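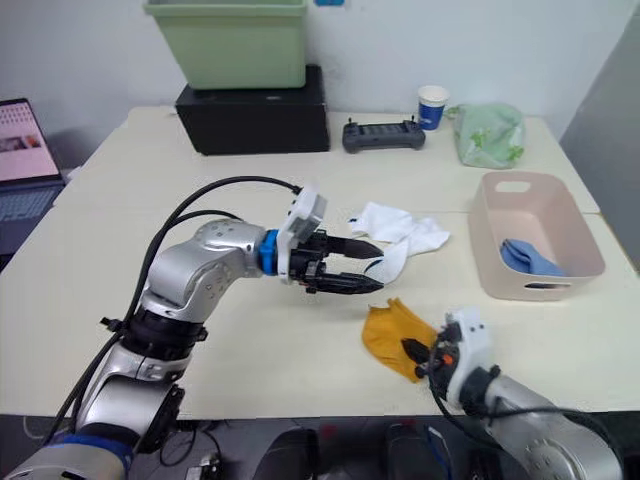
Figura 1. Célula de dobra de meias, braço esquerdo e braço direito sobre a mesa.

Relatório de projeto - Célula Isitz
Manutenção e afinação da célula de dois braços
12 de agosto de 2018

1. Ponto de partida

A célula chegou-nos da turma anterior sem folha de manutenção. Só um caderno com metade das páginas arrancadas e os parâmetros do controlador Leka escritos a lápis. Primeira semana inteira a perceber o que estava ligado a quê. Cabos sem etiqueta, dois parafusos do suporte esquerdo com rosca moída, folga na pinça direita.

Objetivo acordado com a orientação: célula a trabalhar um turno de ensaio completo sem intervenção manual nas pinças. Não era melhorar o algoritmo, isso é do outro grupo.

2. Pinças

O problema principal. Os dedos fechavam desalinhados e o tecido fino escapava pelo lado. Desmontámos as duas, limpámos a cremalheira com álcool e pincel (muito cotão, sobretudo nos dentes do fundo) e voltámos a montar com massa nova, pouca. Massa a mais agarra cotão outra vez, aprendemos à nossa custa.

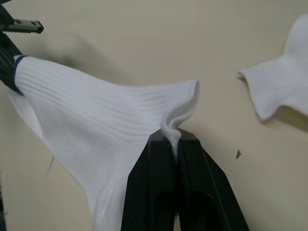
Depois da limpeza, zero dos dedos refeito com calço de papel: fechar devagar, parar quando o papel prende, gravar. Repetir com o outro braço. Fazer isto sempre com o braço já quente, a frio o zero foge. A força de fecho baixou de 400 para 200 (unidades internas do controlador, o manual não diz quais). Com 400 as malhas ficavam repuxadas.

Falta comprar dedos de reserva. Pedido feito à Dekance, sem resposta à data.

3. Cabos e suportes

Cabos do punho esquerdo refeitos com mais folga. Antes ficavam esticados quando o cotovelo descia e a câmara do punho perdia sinal a meio do movimento - andámos dois dias a culpar o software. Rotina agora:

- puxar de leve cada ficha antes de ligar
- levar o braço ao limite à mão, motores desligados, e ver se o cabo prende
- reapertar o suporte branco em cruz, nunca um parafuso até ao fim de uma vez
- limpar as lentes só com pano seco

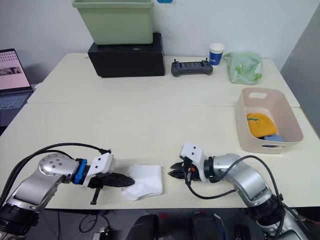

Os parafusos moídos foram substituídos, com cola de roscas fraca. Verificar de 30 em 30 ciclos enquanto não houver confiança, depois logo se vê. O suporte direito nunca deu problemas e ficou como estava.

4. Calibração das câmaras

Câmara de cima: calibrada uma vez, estável. As dos punhos têm de ser recalibradas sempre que se mexe no suporte, mesmo que pareça igual. Num ensaio saltámos este passo por pressa e a pinça fechava 8 mm ao lado. Tarde perdida. O tabuleiro de calibração é o do laboratório de Flistcombe, devolver até novembro.

5. Ensaios

Meias caneladas, lisas e panos pequenos. As lisas foram as piores, mesmo com o zero bem feito. Fios soltos também são chatos: entram entre os dedos e depois o sensor acha que ainda tem peça. Passamos o pincel entre séries e ajuda, mas não resolve tudo.

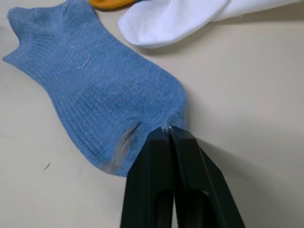 Lumturie Stojanović leu a primeira versão e discordou da rotina de limpeza: acha que o pincel empurra o cotão para dentro da cremalheira e que devíamos aspirar primeiro, com a pinça toda aberta, e só depois escovar. Pediu também que a força de fecho ficasse registada em cada série, e não só quando muda.

Aceitámos as duas coisas. O aspirador já está na lista de material, o registo passa para a folha partilhada. Ainda nao testámos a nova ordem de limpeza.

6. Por fazer

Etiquetar os cabos do lado direito. Passar a limpo os parâmetros do caderno. Insistir com a Dekance por causa dos dedos. Repetir o ensaio das lisas com pontas de borracha, se houver tempo antes da entrega da célula.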